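Setting Up the Rebane Hand-Held Gripper on an Ordinary Table

The Rebane is a two-fingered gripper on a handle. You hold it, you squeeze, the fingers close, and a camera above the fingers records what you did so that a robot arm can have a go at it later. The people at Stidberg, who sell the kit, claim you can be recording within 13 minutes of opening the box. I took most of an evening. With these steps you should land somewhere between the two, depending on how you feel about small screws.

You'll need the kit, a table, a laptop, the hex key from the box, and a second hex key for when the first one rolls under something.

1. Clear the table

Leave one object out, something plain and heavy enough not to skate away when nudged. Put it toward the far side so the fingers have room in front of it. Glossy tabletops are usable, but turn off any lamp hanging straight over them. The software's auto exposure is easily impressed by a shiny patch and will darken everything else in sympathy.

2. Fit the fingers

The fingers come in a separate bag marked L and R. The letters are on the bag only, so don't tip both out at once. I tipped both out at once. Put each finger on its link, start all the screws by hand, and tighten them only when every one has caught. If a finger rocks when you wiggle it, back off and start over. A rocking finger will ruin your calibration and let you believe it was the laptop.

3. Check the opening

Let go of the trigger completely and look at the live view. Both fingers should come up from the bottom and stop at much the same height, with a clear stretch of table between the tips. If one sits a good deal higher than the other, you've seated it wrong, or you're holding the handle at a tilt. Try the handle first. It's free.
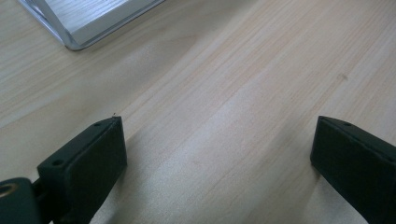

Uldis Paju wrote in to say that his fingers looked level with the trigger released and then met crooked when he closed them, and that he had lost a weekend to the manual before finding one link screw half a turn loose. So close them too, slowly, a few times. The manual covers this on page 16, under "Maintenance," where you would naturally look on your first day.

4. Run the calibration

Open the Zosley app (it's on the USB stick, or on the download page if you no longer own anything a USB stick fits into). Choose New Tool, then Open/Close. It asks for 13 slow squeezes. Slow means slower than you think. If you rush, the app says "Please try again" in the tone of a dentist and starts the count from zero.

When the bar turns green, save the profile under a name you'll recognize. Mine is called "final2," and I have no idea what happened to "final."

5. Record a short test

Before you do any real work, make three or four throwaway takes. Bring the open gripper over the table, pause, approach your object, pause again, and back away. Don't grab anything yet. Play the takes back and look for two things: whether the fingers stay put in the view, and whether the picture pumps brighter and darker as you move. If the fingers drift, the camera bracket is loose. If the brightness pumps, lock the exposure under Settings – Camera – More – More. Yes, there are two.

6. Pick up something easy

Start with an object narrower than the gap, with flat sides. Thin metal things lying flat are a poor first choice. The fingertips are blocky and slide along the edge without getting under it, and you'll end up chasing your object across the table like a cat with a bottle cap. Save those for later, or let them hang over the table's edge so you can get a finger below.

Is it worth buying?

At 300 dollars the Rebane is cheap for what it does, and the parts that matter feel solid. The handle is comfortable for half an hour and an acquired taste after that. The trigger is stiff out of the box and loosens with use. The manual has not loosened at all. Stidberg promised a new one in December, and I still check the download page now and then – mostly out of habit.

If you're stuck on the link screws, put the model year in your comment. The older kit uses a different size, and I can't help you without knowing which one you've got.

Posted by Vija Hunt, 13 March 2019

16 comments | 13 shares

Contact | © 2019 Sarkamden Workshop Notes | Back to top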